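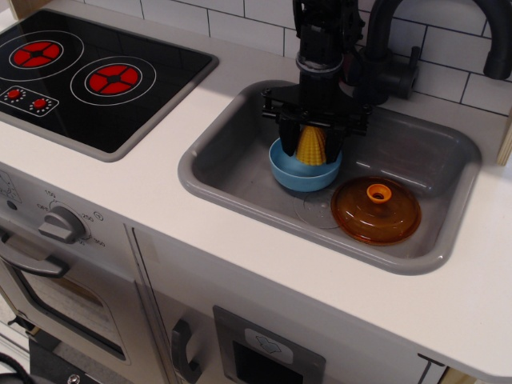
Toy kitchen for nursery corner – how to fix it to the wall and get sticky residue off?

Posted Sep 17, 2023 in Home and Family

We run a small playgroup in the church hall at Rullotstead and have been given a play kitchen by a family who were moving. It is in decent shape but I have two problems with it.

First, it wobbles. If a child leans on the worktop the whole thing tips back and knocks against the wall. The hall wall is old plaster over stone and I'm not allowed to drill into it without written permission, which took from last year until August to get for one coat rail. Is there a way of making it steady without drilling?

Second, somebody has had stickers all over the cupboard doors. The paper has come away but the glue is still there and it collects fluff. I have tried washing-up liquid and hot water. It made no difference. I don't want to use anything strong as the younger ones put their mouths on everything.

Budget is small. We have 835 pounds for the whole term and that has to cover snacks, paint and the insurance top-up.

Barnia

Lorcan Mac Suibhne

For the glue, use ordinary cooking oil. Put some on a piece of kitchen roll, lay it over the patch and leave it for half an hour, then rub with a soft cloth. Most of it will roll up into crumbs. Go over it a second time if you need to, then wash with warm water and washing-up liquid until it no longer feels greasy. Try it on the inside of a door first. If the doors are bare or badly chipped chipboard, keep the oil off those bits as it will soak in and leave a dark mark. Don't use nail varnish remover, it takes the shine off painted surfaces and will melt some plastics.

For the wobble, check the floor before you do anything else. Hall floors are rarely level. Put a spirit level on the worktop, front to back and then side to side, and pack under the low corner with a bit of hardboard or a self-adhesive felt pad. Then go round all the joints with a screwdriver. Second-hand ones have usually been taken apart at least once and put back in a hurry. Do it by hand, as a drill will strip the holes.

If it still tips, you need more width at the base. I did one for my sister's childminding room by screwing it down to a board that stuck out 100 mm at the back and both sides, with the edges sanded round. At the front I kept it flush so there was nothing to trip on. You will then have a gap between the kitchen and the wall – fill it or move it into a corner, or small toys will end up down there every day.

A low bookcase placed back to back with it and bolted through also works, and you don't need the wall at all. Weigh the bottom shelf down with the heavier books. Make sure the bolt ends are covered.

I would still put in for the permission now. A proper bracket into the wall is better than any of the above.

stasard

Baby oil for stickers. Worked for me.

Buckley

Agree with Lorcan about the board. Ours has been on one since 2000 and something and it's had three groups of children through it every week.

I would add that you should ask your insurer whether they want it fixed to the wall. Ours did want that for anything above a certain height, and we only found out at the renewal. They will tell you over the phone.

On the glue, a hairdryer on low warms it up enough to scrape with an old bank card. Keep it moving and don't hold it close to plastic parts. Oil after that for what's left.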